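Where Does the Water Go? Rain, Roofs and One Very Wet Street in Farncombe

Student project report by Ilir Mladenović
2023-07-15

I should start with the puddle, since the whole project began with it. At the low end of Wihongi Street there is a dip in the sidewalk where rainwater collects after nearly every storm, and for as long as I have walked to school that way I have had to step into the road to get past it. My grandmother calls it the lake. When our class was asked to pick a question from our own neighborhood and stay with it for a full term, I wrote down four ideas, crossed out two right away, and kept coming back to the lake.

My first guess was that the drain was blocked. I looked up how street drains work, borrowed a rake from my uncle, and cleared off the leaves one afternoon before a storm. The puddle came back just as big. That was a little disappointing (I had been looking forward to being a hero) but it made the question a better one. If the drain was clear, the water had to be arriving faster than the drain could take it, and I wanted to know where it was all coming from.

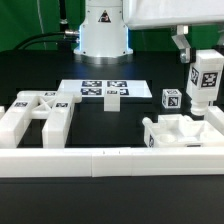
So I started with roofs. A roof is easy to think about because nothing soaks into it. If you know how big it is and how much rain falls, you can work out how much water runs off, and the number is always bigger than you expect. For a roof of 100 square meters, a storm of 35 millimeters gives 3,500 liters, less a bit that clings to the shingles or dries off later. I checked that sum more than once before I believed it. Then I walked up and down the street in the rain with an umbrella and a notebook, looking at where the downspouts let out.

This was my favorite part of the work, even though my notebook got so soggy that I had to copy everything out again at home. Some of the downspouts empty onto lawns or flower beds, and there the water spreads out and sinks in. Others empty straight onto a driveway, and every driveway on the uphill side slopes toward the street. Once you have seen that in heavy rain you can't stop seeing it — little streams coming off the concrete and joining up along the curb, all of them headed for the same low corner.

I also talked to people, which I was nervous about at first. One neighbor told me the dip has been there since the sidewalk was dug up for a new pipe, and that the water used to go into an open ditch that has been filled in. She showed me where the ditch had been, and you can still tell from the way the grass grows. I had not thought of history as being part of a science project, but it explained more than my measurements did.
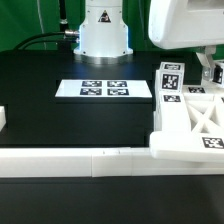
For the soil tests I used a coffee can with both ends cut off. You push it a little way into the ground, fill it with water, and time how long the water takes to go down. I did this in our backyard, in the strip of grass beside the sidewalk, and in the school vegetable garden. The garden drank it up so quickly that I thought I had made a mistake and did it over. The strip by the sidewalk was the slowest by far. It gets walked on and parked on, and the soil there is packed so hard that I bent the can trying to get it in.

My teacher asked me to think about what would weaken my results, so I have tried to be fair. I only tested on dry days. I did not measure the roofs with a tape, only paced along the outside walls, and my paces are probably not very even. I had no way of measuring how much water the drain itself could carry. With another term I would like to do the soil tests again in winter, when the ground is already full.

What I would suggest for the street is fairly modest. The grass strip could be loosened and planted as a shallow rain garden, with plants that don't mind wet feet, and a few of the driveway downspouts could be turned toward flower beds with a simple elbow joint. I don't think this would get rid of the lake in a really big storm, but on an ordinary rainy day I believe my grandmother could walk to the corner in her good shoes.

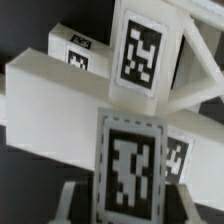

White block and patterned marker plate.

I would like to thank my uncle for the rake, my neighbors for their patience, and my mother, who found a new coffee can.

Filed under: Student Work, Our Neighborhood, Water and Weather

Comments

wetsocks_dana: We have the same trouble on our block! I never thought to look at where the downspouts go. Did anyone mind you asking about theirs?

Ilir M.: Thank you! They were all very nice about it. One man wanted to talk about his gutters for a long time.

P. Hargrove: Good clear work. Try the can test again the day after a storm if you get the chance, clay soil can surprise you.

Contact us | Copyright 2023 Farncombe Student Projects | Back to top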